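Folding season at Wendora

I've been on the linen floor at Wendora for 14 years, and since April we've had robot arms at two of the folding benches. A few people have asked me what it's like, so I'm writing it down once.

We do towels, cloths and throws for motels, gyms and a couple of care homes. The big sheets have gone through an ironer since before my time. The small soft stuff was always done by hand, and on a busy shift that meant 2000 pieces across the floor. My wrists know all about it.

The arms are slower than we are. On its best shift so far, bench one got through 378 pieces. Chidubem Haruna, our shift lead, did 807 the same day and still had time to argue with the dispatch desk about the Ekero order. But the arms keep going through smoko, and they don't mind the knits, which everybody else hates.

Knits are the hard part. A flat cotton towel has an edge you can find. A fuzzy knit bunches up on the bench and the gripper has to pinch a bit of it and lift before it can do much else. I've watched it let go and try again on the same cloth more times than I'd have the patience for.

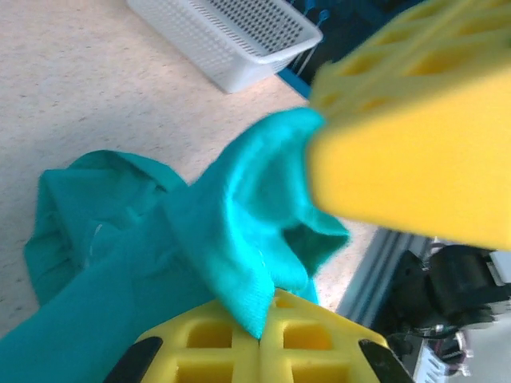
What changed for us

My job used to be folding. Now half of it is looking after benches – clearing them, sorting out what goes to which one, and hitting the stop when a cloth gets tangled. I got two days of training and a small pay bump, which took some asking. The bump should have been in place before the arms were.

No one was let go. Two people who left over winter weren't replaced, though, and I think we all noticed that. Management says the Odera contract will bring the numbers back up. We'll see.

The physical side is better. I used to go home and put a bag of frozen peas on my right hand most nights. These days I don't need to. I do miss the talk. Four of us used to stand around one table, and now we're spread out and it's harder to hear each other over the dryers.

Next month they want to try the arms on the Prikov gym towels. Chidubem has asked for the benches to be moved closer together first, and I've put my name on that request too.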